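Rules for robots, and who they are really for

28 September 2021

I have now read the Busteck good practice guide twice, all 76 pages of it, and I still couldn't tell you what it wants anyone to do on a normal working day. There is a lot about "suitable clearance". There is a whole annex on signage. There is one paragraph on cables, and it says they should be "managed".

Managed how? A cable that is tied down hard gets tugged at the joint. A cable left in a big loop will sooner or later catch on whatever you're handling. Both count as managed, as far as I can see, and an auditor from Tanent would tick the box either way.

The same goes for objects. Every test in the guide uses a solid block of 200 or 400 grams. Fine, blocks are easy to write rules about. Try something that opens, folds, and takes up far more room than the part you're holding -- the clearance figure is measured from the gripper, so the rest of the thing simply doesn't exist on paper.

Gekel's draft is a bit better. It at least asks you to work out the space swept by the arm and its load together, and to write it down before you switch on. I'd keep that and bin most of the rest. The revision is due in November and I'm not hopeful. I've heard it is longer.

My own rule, for what it's worth: measure from the furthest point of the load, and check the cable loops with the load in place.

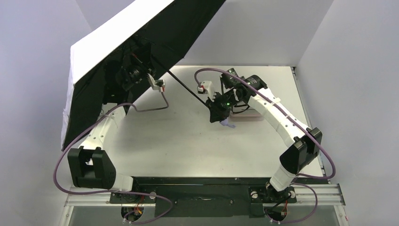 Open umbrella, held at the handle end by the right arm.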